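Kadgate opens hearing test rooms in July

2026-03-02 – Kadgate

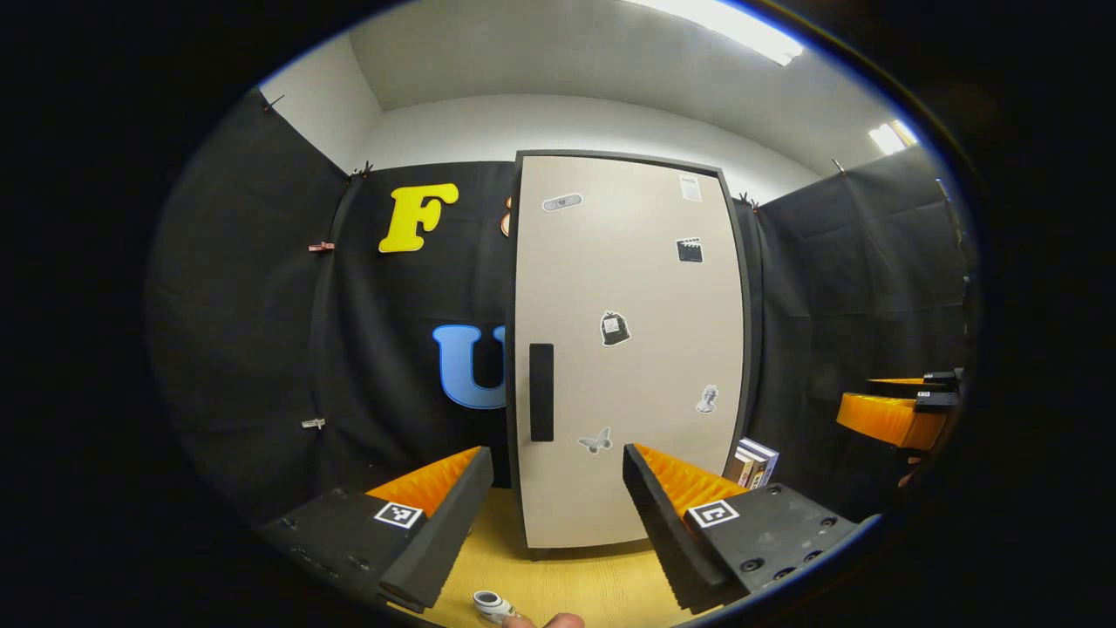 Lallero will offer free hearing tests at its Kadgate branch from July, the company said on Monday. Appointments last 45 minutes and are open to adults without a referral. The branch has 102 places in the first month. Black fabric walls, a white ceiling and a light wooden floor are the style for the narrow rooms.

"People put this off for years," said branch manager Birutė Sepp. "We want booking to be easy."

Booking opens in May.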